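Se busca ayudante para tienda de ropa de segunda mano, media jornada

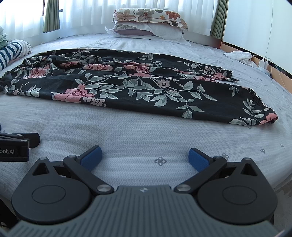 Uvora abre segundo local y necesitamos a alguien YA, a ser posible para empezar en julio. Tienda pequeña, mucho género, poco tiempo. El trabajo: recibir bolsas, separar, planchar, etiquetar, preparar pedidos de la web. Casi todo lo que entra ahora es verano, estampados, prendas finas como la negra de flores rosas de la foto, así que hace falta mano con telas delicadas y paciencia con las arrugas. Si sabes coser un botón o rematar un bajo, mejor todavia.

Horario: mañanas, de lunes a viernes, y 2 sábados al mes. Los jueves entra mercancía y se sale algo más tarde (se compensa).

Sueldo: 710 euros netos al mes, contrato desde el primer día. Un mes de prueba. Descuento del 40 % en tienda.

Pedimos:
Castellano fluido, catalán o inglés se valora
Soltura con el ordenador, usamos Clurnari para el stock, se aprende en una tarde
Poder cargar cajas, el almacén está en el sótano y no hay ascensor
Experiencia en tienda o lavandería, deseable, no imprescindible

No hace falta carta de presentación. Currículum de una página y un par de líneas contando qué has hecho con ropa, aunque sea en casa. Se puede dejar en mano en el local de siempre, preguntar por Gus Boateng, o por el formulario de la web, referencia 1588. Llamadas no, porfavor, estamos en plena mudanza y no damos abasto.

Entrevistas con Jalen Ambrose a partir del jueves, por la tarde, en la misma tienda. Contestamos a todo el mundo, aunque tardemos unos dias.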